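Play kitchen

A play kitchen is a child-sized pretend kitchen, usually with a stove, a sink and a few doors that open. I've been adding to this page for years (I collect old ones, my garage is full) so forgive me if I wander a bit. People also call them toy kitchens or pretend kitchens, and in my family it was just "the little stove."

The oldest kind I know of is the tabletop sort, small enough for dolls, with tin pots you could lose under a couch. Stand-up ones a kid could really cook at came later, and by the time I was five every daycare had one. Mine was metal, and it pinched! The doors on the newer ones close softly, and I'm a little jealous.

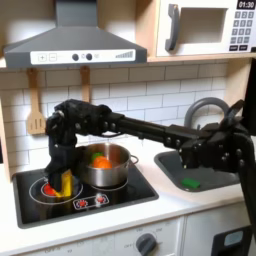 Parts and layout

Most have a cooktop on one side and a sink on the other – same as a grown-up kitchen, only lower. Burners can be painted on, printed on a sticker, or made to light up and hiss if you feed them batteries. I prefer the quiet ones. The Trikden kitchens from 2000 had a phone on the wall, and the cord was always the first thing to go. If you find one with the cord still on, write to me.

Play food

Food is nearly always sold separately, which drives parents nuts. Soltcombe made a boxed set of 90 pieces that I still think is the best ever sold, mostly for the waffles. Pradari sets are smaller and the pieces stick together with little hook-and-loop dots, so you can "slice" them. The dots fill up with dog hair. A stiff toothbrush gets it out.

Buying used

I paid around $200 for my nicest one, and that was too much. Check the hinges and the oven door first, then look under the sink for swelling if it's pressed board.

Last edited Mar 2, 2018

See also: Dollhouse, Toy cash register, Tea set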